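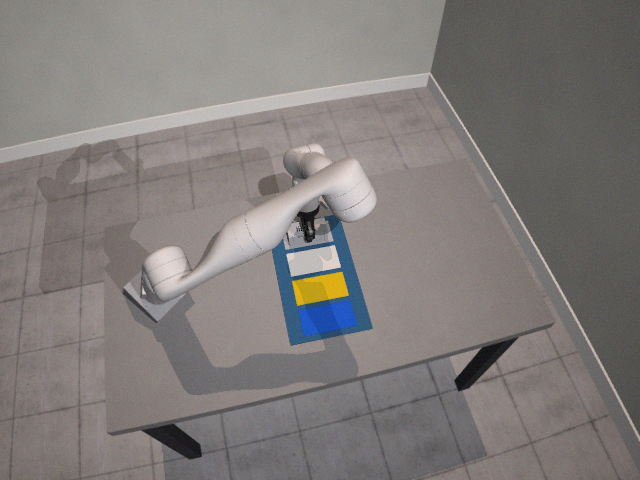 **Girnura 12 tabletop arm – notice for current and new owners, 3/11/20**

We're still very happy to sell you a Girnura 12, and most of you who write to us are fond of yours, but please read this before you order or switch yours back on. On some arms the elbow brake can let go slowly after an emergency stop, so the forearm sinks toward the table with whatever the gripper is holding. One customer in Flurnau had a finger pinched this way (bruised, thank goodness, and nothing worse).

Arms with serial numbers 248 to 498 are affected. If yours is one of them:

- Keep hands out from under the arm after any stop, even with the power off.
- Park it with the gripper empty.
- Write to Krasniqi Service for the free brake kit. Fitting takes 2 hours and needs only the hex keys that came in the box.

New arms shipped from our Rurnedia warehouse already have the new brake – look for the green dot on the carton.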